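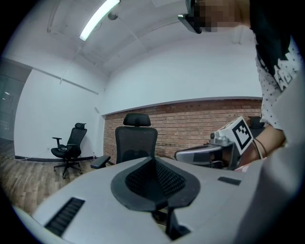

*Office chairs with headrests, mesh and padded. Brick wall behind.*

Unit 9 - Looking after office chairs
Notes for the Evine day course, L. Vlachou. Bring these to the practical in room 202.

**Before you start**

- Chair away from the desk, on a hard floor if you can
- Dry dust first. Always. Water on dust makes grey paste and you'll be there all afternoon
- Look for a care label under the seat. No label = treat as delicate

**Mesh backs**

Soft brush, top to bottom, then again from behind. Vacuum on low with the brush head, don't press. Damp cloth for marks, wrung out hard. Mesh sags if people scrub it, seen this at Todorova where half the backs had gone baggy in the middle.

**Headrests**

Worst bit of the chair and the most often missed - hair product, skin oil, make-up. Drop of washing-up liquid in warm water, wipe, wipe again with plain water, dry. If the headrest tilts, do it at both ends of the tilt, the dirt sits in the joint.

**Armrests and seat**

Armrests: same mix as the headrest. Go underneath too, where fingers curl round.

Seat, padded: keep the cloth only just damp. Fold it in four so you have clean faces to turn to. A cloth that's been bunched up in the hand leaves streaks, shake it out and refold beofre you carry on.

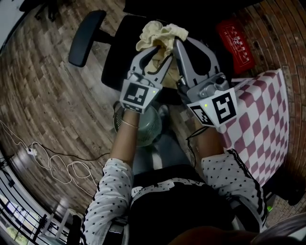 Work from the back of the seat towards the front edge, overlapping strokes, then the sides. Don't soak the seams. Leave to dry before anyone sits, an hour is usually fine, longer in February with the heating off.

**Base and castors**

- tip chair on its side, on an old sheet
- hair round the axles: small scissors, tweezers
- wipe each leg of the base out to the wheel
- don't oil castors on carpet!!

**Recording**

Sheet 522, one line per chair, initial it. Tharindu Haque collects them at the end, he will send back any without a chair number. Pass mark for the pratical is 80.

Reading for next time: Pundholm handout, fabric screens, first two pages only.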